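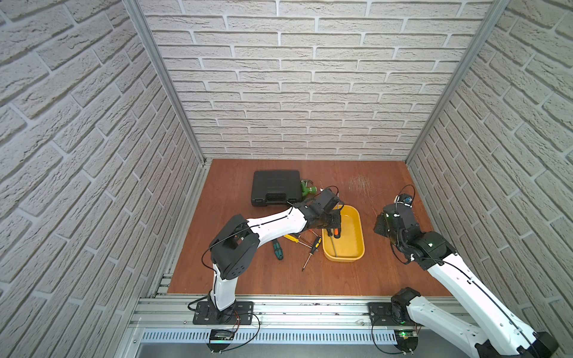
Ticket: Newsletter sign-up emails going missing
Status: Resolved, leaving open until Saturday in case anyone wants to add to it
Last updated: Saturday, 9:15 am

Hello all, and thank you for being so patient with me on this one. I know it has dragged on longer than any of us wanted, so I'm writing the whole thing up properly in case it comes back, or in case whoever looks after the mailing list after me runs into the same trouble.

What was reported

People signing up for the Dukstead newsletter were filling in the form, seeing the cheerful "Thanks, check your inbox!" message, and then never getting the confirmation email. Without the confirmation they don't get added to the list, so as far as they could tell we were simply ignoring them, poor things. The first report came in through the contact page and I'm afraid I told that person to look in their spam folder, which was a fair enough guess but wrong. My apologies if you're reading this!

First things I tried

I signed up with my own address and the email arrived in less than a minute. I tried again with my old work address and it came straight through as well, so I closed the ticket and went to bed quite pleased with myself. The next morning there were more complaints waiting, and I opened it again.

I then went through the sign-up form settings, the confirmation template and the sender address. All fine. I changed the wording of the subject line, thinking "Please confirm" might look a bit shady to a spam filter. It made no difference, though I do like the new wording better and have kept it.

The mail log

This is where I should have started. Our mail goes out through Lozano, and their control panel keeps a log if you dig down through Reports, then Delivery, then Show All (the default view hides anything that was held back, so please do click Show All). The missing emails were sitting there marked "deferred – quota." They had never left the building, so to speak.

I went looking for the quota and found that our plan allows 4000 messages a day. We have 3880 subscribers. So on any day the newsletter itself went out, nearly the entire allowance was gone before lunch, and then event reminders took the rest. Confirmations that came in during the afternoon were put in line and, after a few hours of waiting, quietly thrown away. My own tests had worked because I ran them on days with no newsletter.

When the list was moved over from Gustance we had just over 2000 subscribers, and the limit must have looked enormous. I'm delighted we've grown so much, even if it did cause all this.

What I changed

The newsletter now goes out in two halves, one on each of two mornings. If your name is in the second half of the alphabet you'll get yours a day later, and I hope you'll forgive me.

Confirmation emails are now marked as high priority in the Lozano panel (Settings, Sending, Priority – it's a little drop-down that is easy to miss). They go ahead of everything else in the line.

I also switched on the quota warning, so the shared inbox gets a note when we have used most of the day's allowance. It was off by default.

People who were missed

The log goes back far enough that I could pull out everyone whose confirmation was dropped. There were 40 addresses. I wrote to each of them with an apology and a fresh link, and a good many have already confirmed. Please don't add the others by hand, as they do need to click the link themselves.

Still to do

The Merkell plug-in that draws the form on our page still says "Thanks, check your inbox!" even when the mail has been held back. I've asked their support desk whether the message can be changed and will paste their answer here. In the meantime, if somebody writes in to say they never got the email, look at the log first, with Show All turned on, and resend from there using the small arrow at the end of the row.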